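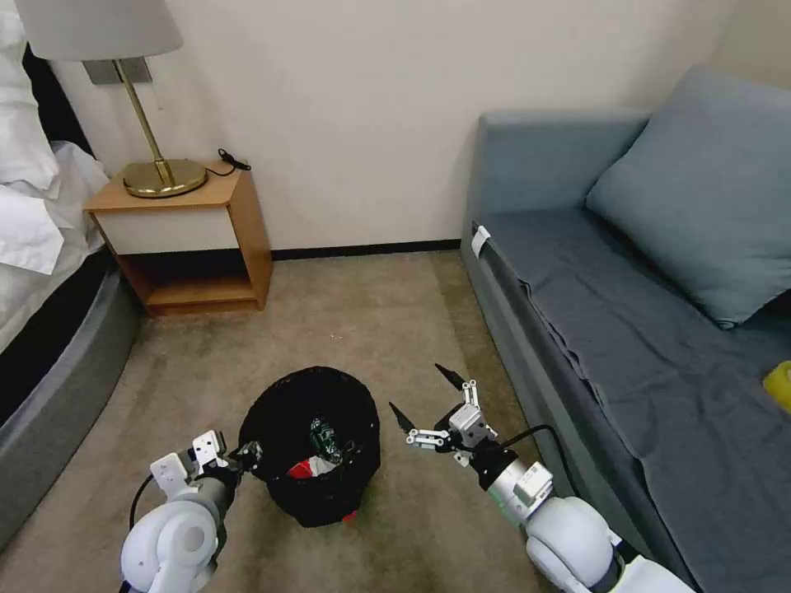
Bedroom Bins: Your Questions Answered

I wrote one post about emptying the bins before guests arrive and my inbox has been full of bin questions ever since. I let out a small spare room at Sollenport, so I do think about this more than most people! I've put my answers in one place and I'll add to them when new ones come in.

Do I really need a bin in the bedroom?

You don't need one, no. I went years without and just had a little heap of tissues and receipts on the bedside table which I carried downstairs when it got embarrassing. Then I bought a bin and the heap went away. If you have people to stay I'd say yes, always, as guests will tuck their wrappers into a drawer to be polite and you'll find them in May.

Mesh or solid?

I like black mesh. It's light, it doesn't show scuffs, and it looks fine next to pale furniture (my nightstand is light oak with a white drawer, and the two get on very well). The downside is that fine mesh lets through dust and pencil shavings, and anything sticky is a pain to get out of the holes. For a child's room or a craft corner I'd go solid.

Do you use a liner?

Not in the bedroom. It's mostly paper and the odd sweet wrapper, so I tip it straight into the big bag on the landing. If somebody's got a cold I put a bag in and take it out again after. Ehsan Shaikh wrote in to say he folds a sheet of newspaper into the bottom, and I've tried it and it's rather good -- it catches the crumbs and you just lift it out.

Where should it go?

Mine lives on the carpet in front of the nightstand, where you can reach it from bed. Don't push it right up against a lamp flex or a charger cable, or you'll drag the lot down when you pick the bin up in a hurry. I coil up any spare cord and leave it on top of the nightstand, out of the way.

What about plastic bottles?

Everyone puts them in the bedroom bin, me included! One bottle takes up half the room. I pull them out when I empty it, check there's nothing left inside, take them down to the recycling and squash them there. A 500 ml one goes nearly flat if you twist it. Whether the cap stays on depends on your council, so do look that up.

How do I clean a mesh bin?

Tip it out, bang it (gently) over the outside bin, then go round the inside with the soft brush on the vacuum. Every couple of months I stand mine in the shower with warm water and a squirt of washing-up liquid, scrub it with an old toothbrush and dry it really well with a towel. Get right into the seam at the bottom. If it goes back damp you can end up with a rusty ring on a beige carpet, and I've spent a whole afternoon on one of those.

How often do you empty it?

Between guests, obviously. For us, whenever it's half full, but I've been known to leave it up to 7 days. Apple cores go out the same night.

Can you recommend one?

I've had a Treten and a Guerreiro and both were perfectly good bins. Look for a solid rim, so you've got something comfy to grab, and a base wide enough that it won't tip over when you throw something at it from the bed.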